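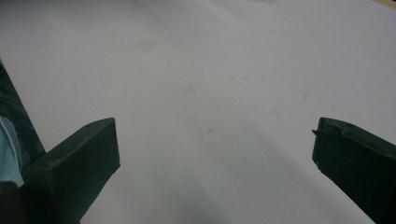 What does a student environmental group do with a whole campus open day to itself?
At Gullach College it fills the old dining hall with tables, soup and arguments, and lets anyone in town come and join the fuss.

I had meant to stay an hour and ended up staying until they were stacking the chairs. The day was put on by Clundamel, the students' environment association, in the last stretch before its members vote for a new board, so there was a bit of campaigning going on between the seed packets and the bicycle repairs (all of it very polite, I should say).

My first stop was the composting corner, where I got into a long chat with Tsutomu Yoshida, a second-year who is running for president on the list called Nultum. He wants the dining service to publish what it throws away each week, and he had the patience to explain it to me twice while people reached past us for leaflets. The other list, Karimi, would put its energy into getting the college to change its bus contract. I liked both ideas, and I told both sides so, which probably wasn't much use to them.

The association has 904 members on its books this year, up from 852, and they were hoping for some 900 visitors over the day. I couldn't tell you if they got there, but the line for lentil soup went out the door and down the steps – and it was worth standing in!

After lunch there was a walk to the rain garden behind the science building, five of us and a very cheerful guide who knew every sedge by name. Then back inside for the questions, where a lady from the neighborhood asked why the college still waters its front lawn at noon. Both lists promised to look into it. She wrote that down, and so did I.

If you go next April, park by the library and walk over, as the lot behind the hall is tiny and fills up early. The soup is pay what you like, but bring coins, and bring your own cup too if you remember. I didn't, and had to borrow one from the Karimi table.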